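I have worked a lab bench for most of my adult life, and I'm happy to say the best colleague I've had in years has no thumbs. Our testing lab in Cledau brought in a robot arm last September to carry plates between the racks and the liquid handler. I was one of the people who wanted it, and I still go in early on Thursday to watch a long run get going!

Before the arm, a big week meant 1,000 samples and a lot of sore wrists. Kálmán Major wore a brace on each hand. Viktória Juhász used to dream about pipette tips (bad dreams, the kind where you lose your place in the row and have to start again). It was skilled work in its way, but it used up skilled people.
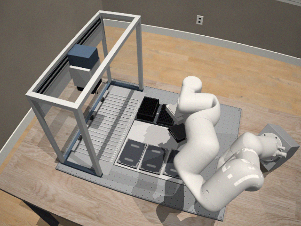
Does a bench like this mean fewer jobs?

At our lab it has meant different ones. We had nine people on the bench before the arm came and we have nine now, though only two of them spend the day moving liquid.

The other seven plan runs, chase odd results and talk to the clinics that send us the work. Viktória writes most of our methods these days. She had never written a line of code before, and she's better at it than the fellow who trained us, because she knows where a tired person would slip up and builds the check in right there.

I do have a gripe. Management at Hudalach, who own us, counted the hours saved and forgot the hours spent learning. For the first while we were doing the old job and the new one together, and people went home grey in the face. If your workplace is about to do this, ask for training time in writing, and ask for it before the crates arrive. 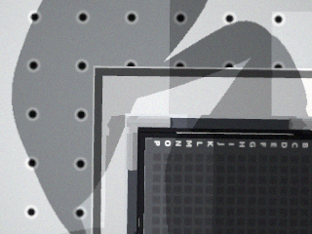

Lettered edge of a multi-well plate in its holder, with the gripper close above.

The other thing I'd fight for is a say in the layout. Sveva Valentini moved our racks on paper 80 times before she was satisfied, and the bench is a pleasure to work beside as a result. Give that job to the people who'll be standing there at seven in the morning. They'll have opinions about the floor mats too, and they should get the mats they want.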